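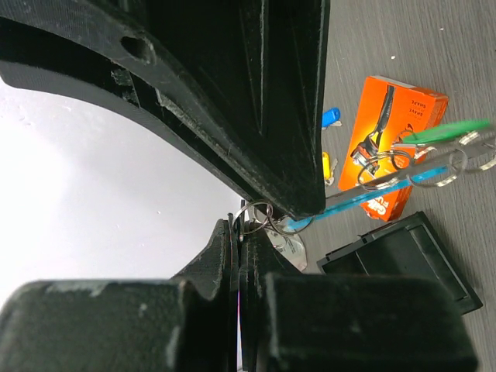
4 min read

My apartment has one front door, and I own seven keys. I know what three of them do. The other four have traveled with me through two moves and a change of career, and I can't say what a single one of them opens. One is small enough for a mailbox or a diary. One is big and has the worn look of a key that mattered to somebody. I've tried them all in every lock I have, twice, and I still won't throw them out.

I bring this up because last June the company that manages my building, Stefanou, sent a letter saying our locks would be replaced with an app. The app is called Flirkomo. The letter said it would "free residents from the burden of keys." I have been carrying keys since I was nine years old and had not understood I was under a burden. I have had burdens. One of them was a piano.

So I would like to say a word for keys before they go the way of the phone book and the bank teller who knew your mother.

A key does one thing. You put it in and you turn it. It doesn't want your email address. It doesn't ask you to rate the door. In all my years of using keys, none of them has ever told me that it was updating and would be with me shortly. A key from the year I was born will open the same lock tonight, if the lock is still there, and it will do it in the rain with a dead phone in your other pocket.

The people who like the app tell me I can let in a plumber from the other side of the country. This is true, and I'm sure it's wonderful if you are a person who is often on the other side of the country. I'm usually in the kitchen. When the plumber comes I walk over and open the door, and he says hello, and I say hello, and he tells me what the last plumber did wrong. I wouldn't want to miss that part.

They also tell me I can look up who has come and gone. I live alone. I have looked. It was me. I went out at 7 and came back at 11 with a quart of milk, according to the record, and now that fact lives on a computer somewhere and will probably outlast me. I'd forgotten the trip myself. Four hours is a long time to spend on milk, and I don't care to have it brought up.

Then there's the matter of cost. The letter was shy on this point, but the annual statement was not. The line for "access modernization" came to $3,885 for our floor. I took the old key to the hardware counter once and had a copy made for the price of a sandwich, and the man threw in his opinion on deadbolts.

I'll be fair, because my neighbor Cường Tạ reads these columns and he loves the app. He has two kids and a bad shoulder and always comes home with both arms full, and the door opens for him as he walks up to it. He says it's like being a minor duke. I can see the appeal. I've watched him sail through with the groceries while I stood there going through my pockets, then the bag, then the pockets again, with the face of a man being robbed by himself.
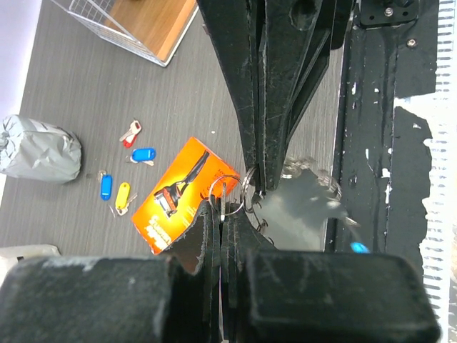
Keys, with a bit of blue in among the silver.

That is the case against keys, and I admit it's a strong one. They get lost. They wear holes in your coat. They sink to the bottom of any bag ever made, under the receipts and the loose mint. And you can lock yourself out with them, which I've done often enough that the locksmith from Brundis stopped giving me his card.

But think about what happens when each one fails. When I lose a key, I know whose fault it is. It's mine. I feel stupid for an afternoon, I pay a man, and it's over. When the app failed in the first week, I stood on the mat and read a message saying that something had gone wrong. It didn't say what. I called the number and was told my wait was important to them. After a while a young woman asked me to restart my door.

I said I didn't know how to restart a door. She said most people hadn't had any trouble.

What I really mind, I suppose, is that nobody can hand you an app. When my sister gave me the spare to her place, she put it in my palm and closed my fingers over it, and she is not a sentimental woman. She once mailed me a birthday card with the price circled. When my father sold the house, he went around giving back keys for a whole weekend, to the neighbor, to the church hall, to a man whose boat he had looked after. He came home with an empty ring and put it in the drawer anyway. I try to picture him doing this with Flirkomo. He would have had to go into Settings and remove people, one by one, and each of them would have received a notice.

There's an older building on Dendov Street with a row of brass locks in the lobby, and I've started walking past it on my way to the bus. I asked about the rent. It's higher than mine, the elevator is out, and the woman in the office said there's a waiting list. I put my name down. She wrote it in a book, with a pen, and told me that if anything came up I'd have to leave a deposit for the key.

I said that would be no burden at all.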